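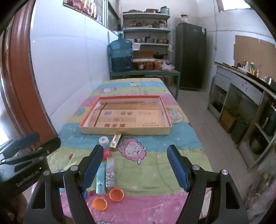

A quilted table cloth with printed sheep, with a cardboard-lined tray on top.

Viston Textile Care Service
Frequently Asked Questions
Last updated 19/07/2022

What does the service accept?

We accept quilts, quilted table covers, bedspreads, curtains and loose cushion covers from households in Emska and Trusach. Carpets, leather goods and electric blankets are not accepted at either counter. Items with a sewn-in foam layer are reviewed at drop-off and may be declined.

Do I need an appointment?

No appointment is needed for five items or fewer. Larger orders should be arranged with the Emska counter at least 2 working days ahead.

How should I prepare a quilted item?

Please shake it out, close any zippers and remove pins or detachable trim. Stains should be left as they are. Home stain removers can set the mark or lift the dye, and our staff need to know if one has been used. A short note pinned to the bag is enough.
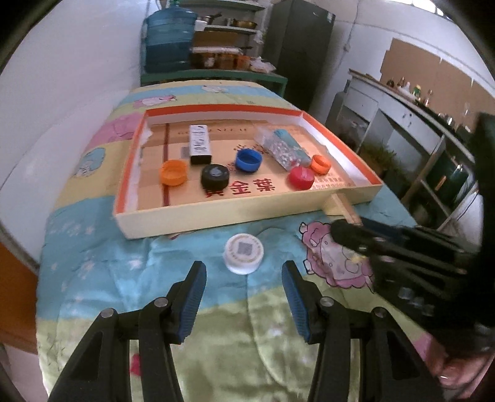 The note should say what caused the stain, if known, and when it happened. Oil and candle wax are treated by hand before washing, and this adds one working day to the order.

Will printed colors fade?

Most modern prints hold their color well in cool water. Older prints, and any cloth bought before its first wash, may release some dye. We test a small area on the back of each printed item. If the test shows color loss, we will contact you before going further - no charge is made if you choose to take the item home.

Can the filling be repaired?

Yes, in most cases. Flattened or shifted filling is handled by the Mladenović workroom, which also restitches broken quilting lines. Repairs are quoted separately and usually take 10 working days. The workroom matches thread as closely as it can but does not guarantee an exact match.

How long are finished items kept?

Finished items are kept for 25 days after the pickup notice is sent. After that, they are moved to storage at Trusach and a storage fee applies.

What if an item is damaged or lost?

Claims must be made in writing within five working days of pickup, with the original ticket. The most that can be paid on a single order is 2,000, in local currency. Wear that was recorded on the ticket at drop-off is not covered.

Is the service closed at any time of year?

Both counters close for one week in May for equipment checks. Orders may be collected before the closure or after it, and the closed days are not counted toward the storage period.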